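Jakcombe to allow light workshops on Chornovol Street

JAKCOMBE – Small manufacturers, repair shops and design firms will be able to rent space in the old warehouse blocks along Chornovol Street under a zoning change the town council approved by a vote of 7 to 2.

The change takes effect in December. It covers both sides of the street from the rail crossing to the Vedport road, an area that has been zoned for storage and wholesale use only. Owners who wanted to rent to anyone else have had to apply for a variance each time, a process that often took most of a year.
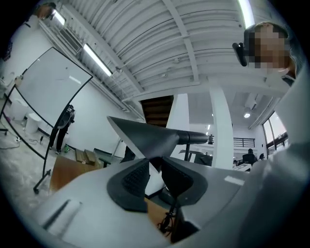

A thin black cable and a brown wooden surface.

Under the new rules, a business may occupy up to 4000 square feet without a special permit if it keeps noise below the town's daytime limit and does not store fuel or solvents in bulk. Larger tenants will still need a hearing. Restaurants and apartments are not part of the change.

Council members said the storage-only rule had outlived its purpose. Several of the buildings have been partly vacant since Woletti, a furniture wholesaler, moved its stock to Vedport. The company kept its office at 1718 Chornovol Street but gave up the upper floors, and the owner has not found another wholesaler to take them.

A petition supporting the change drew 500 signatures over the summer. Most came from people who live within walking distance of the street, according to the town clerk's office.

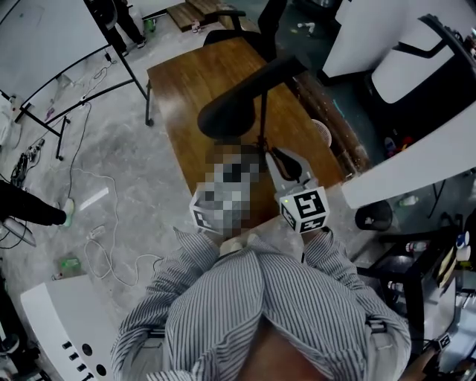
Parking and truck traffic

The two council members who voted no said they wanted a traffic study first. Chornovol Street is narrow at the rail crossing, and trucks bound for Vedport already back up there in the late afternoon.

The council added a rule limiting deliveries to the hours between 7 a.m. and 6 p.m. It also asked the public works department to mark loading zones before the first new leases begin. Curb parking on the north side will be limited to two hours on weekdays. Residents with a permit are exempt.

The department has not set a date for the striping work. A spokeswoman said crews would need dry pavement and that the job might have to be split between fall and spring if the weather turns early.

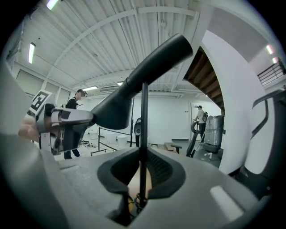 Konrad Zawadzka

Building owners will have to bring each floor up to current fire code before a new tenant moves in. For most of the blocks that means a second marked exit, emergency lighting and new wiring on floors that have been used only for storage. The town will waive the inspection fee for the first year but will not help pay for the repairs.

One owner told the council that the wiring alone could delay his first lease until spring. Another said she had already replaced the panels in her building and had a waiting list of tenants, among them a bicycle repair shop and a sign painter.

Rents were a concern for some who spoke at the hearing. A potter who now works out of her garage said the change would do little for people like her if owners rent only by the whole floor. The council took no action on that point, and the town attorney advised that it could not set lease terms.

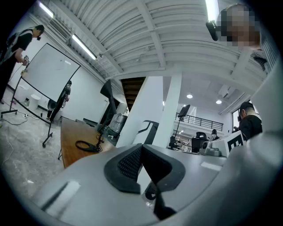 Fluorescent tube lights under a white ceiling in a large open workspace.

Applications for occupancy certificates can be filed at the clerk's office in Town Hall, which closes at 4:30 p.m. Owners must attach a floor plan and a copy of their most recent fire inspection. The council will review the delivery hours after the rules have been in place for a year.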